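# The Patient Work of Teaching by Example

The teaching staff at Helach begin at half past eight with a short briefing and a list of tasks. On a Monday in October the list ran to a page and a half. It covered reaching, picking up, setting down, and the operation of household appliances, and it asked that each task be carried out in a simulated home by an operator guiding a two-armed robot through the movements by hand controls.

The institute has spent two years building a library of such recordings. Its purpose is to supply a learning system with examples of ordinary domestic work, performed by people who already know how the work is done. The library is a joint undertaking with Betby, which provides the simulation software, and with the training center at Plastcombe, where most of the operators are employed.

"The system has no idea what a kitchen is for," said Mahsa Zarei, who directs the program. "It has a record of what the cameras saw and what the arms did. Whatever we leave out of that record, it will not learn."

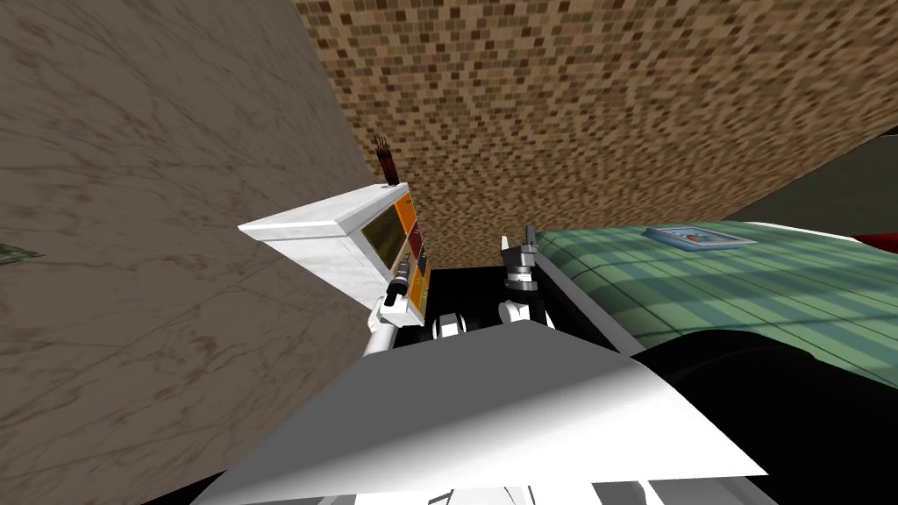 Variety is the first requirement placed on every recording. The program's guidelines call for changes in the room, the furnishings, the objects and the position of the robot, so that the system does not tie a skill to one particular background. A single view may take in a brown mosaic, a green plaid surface and a white appliance with an orange control panel, with one gripper touching the appliance and the other raised and holding nothing. The second arm matters as much to the record as the first. Operators are instructed to keep it clear of the work when it is not required and to avoid idle movement, which the learning system may otherwise copy as though it had a purpose.

Fanni Farkas supervises the operators at Plastcombe. She came to the program from a vocational school, and she regards the two jobs as closely related. New operators spend their first sessions on practice tasks that are not kept. They learn to judge distance through the robot's cameras and to slow down before contact. They also learn to stop when an attempt has gone wrong and to mark it as such.

Marking is done in plain terms. An operator records whether the task was completed, whether an object was dropped, and whether the attempt included a correction. Attempts with corrections are retained. According to Farkas, a small adjustment made just before a grasp is among the most useful things an operator can contribute, and the earliest recordings contained too few of them. Experienced operators had been repeating an attempt until it looked smooth and submitting only the last one. The practice has been discontinued.

Review takes place separately, at the Nadar office, under Sumathi Chowdary. Her staff have no contact with the operators during a review and do not know who made a given recording. Each one is compared with its written instruction. If the instruction asks for an object to be moved to the left side of a counter and the operator has moved it to the right, the recording is either rejected or given a new instruction that matches what was done.

In the most recent round the reviewers examined 2,000 recordings and returned 388. Many were returned for faults in the instruction itself. A phrase such as "put it away" had been read in several ways by different operators, and Chowdary's office now asks that every instruction name both the object and the place where it should end up.
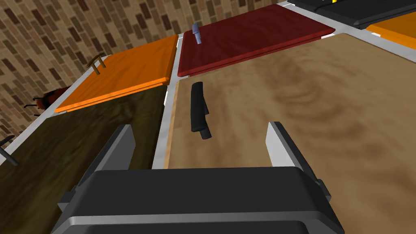

The wording of instructions has since become a field of study in its own right. Keerthana Thampi, a linguist by training, joined the program to examine how people describe household tasks when they are not thinking about machines. Her first collection of 700 requests, gathered in interviews with families and home care workers, showed how seldom people give a full account of what they want. They point, or they rely on habit. Thampi has recommended that a portion of the library carry instructions in this looser form, provided that a precise version is stored beside each one.

The recommendation has not been adopted in full. Zarei supports it in principle but has asked for a trial on a limited set of tasks. Chowdary is concerned that loosely worded instructions will be difficult to review to a consistent standard, and her office has asked for additional staff before the trial begins.

A further question is how much simulated practice can accomplish before work must move to physical equipment. Simulated rooms can be rearranged quickly, and a dropped object costs nothing to replace. They are less reliable on friction, on soft materials and on the way a door resists before it opens. Annapurna Iyer, who oversees the comparison of simulated and physical trials, expects the program to need both kinds of recording for as long as it continues. Her group will repeat a selection of the Plastcombe tasks on physical arms over the winter, using the same written instructions and, where schedules permit, the same operators.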